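Section 6. Running the Kitchen Demonstration for Visitors

Rolteo Two-Arm System - Set-up and Operating Guide
Revised 27 June 2025

This section covers the dishwasher demonstration used on open days and for booked visits. Read Section 3 (Emergency Stop) and Section 5 (Hands and Wrists) first. The demonstration needs 2 trained people: one operator, and one host who talks to the visitors and does not touch the controls.

6.1 Before visitors arrive

1. Mark the visitor line on the floor with tape, 200 cm from the nearest point either arm can reach. Measure with both arms stretched out.

2. Route all cables away from the visitor side. Cables that must cross a walkway go under a cover strip.

3. Switch on the controller and let it run for 45 minutes. Joint readings drift during warm-up and grasps will be less accurate if you start early.

4. Check the fingers on both hands. Open and close each hand fully three times from the Hand Test screen. If a finger sticks, stop and see 5.4.

5. Load the Floretix task file for your kitchen layout. A file made for a different counter height must not be used, even for a short run.

6. Press each emergency stop once and confirm that both arms hold position. Reset.

Note: Use plastic dishes only. Glass and thin china are not approved for demonstrations.

6.2 Running the demonstration

1. The host brings the group to the line and explains the stop buttons. Wait until everyone is standing still.

2. The operator calls out "arms live" and selects Start on the Task screen.

3. Lower the dishwasher door and pull the racks partway out by hand, with the arms paused. The system does not open the door in this version.

4. Resume. One arm takes the item while the other waits open near the racks.

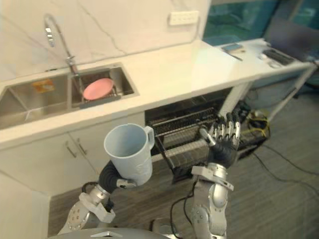 5. Keep a hand on the stop button the whole time an item is held. If the grip slips, let the item fall. Do not reach in to catch it.

6. When the last item is down, select Park. Call out "arms off" only after the status light turns green.

CAUTION: An arm that is waiting can move without warning. Treat it the same as one that is moving.

CAUTION: Do not run water in the sink while the arms are live. The wrists are not sealed against splashes.

6.3 Questions and close-up viewing

Visitors may come closer once the arms are parked and the controller is locked with the key. Keep groups small enough that the operator can see every person. A full visit, including questions, takes roughly 90 minutes.

Visitors often ask to shake hands with the robot. This is not allowed at any time, including when the power is off. Sindix sites can borrow a separate display hand for this - write to Ditte Ladefoged at the training desk well ahead of your visit date.

6.4 After the visit

1. Turn off the controller at the main switch.
2. Wipe both palms with a dry cloth.
3. Write any stops or dropped items in the visit log, with the task step number.

Continue with Section 7, Storage and Transport.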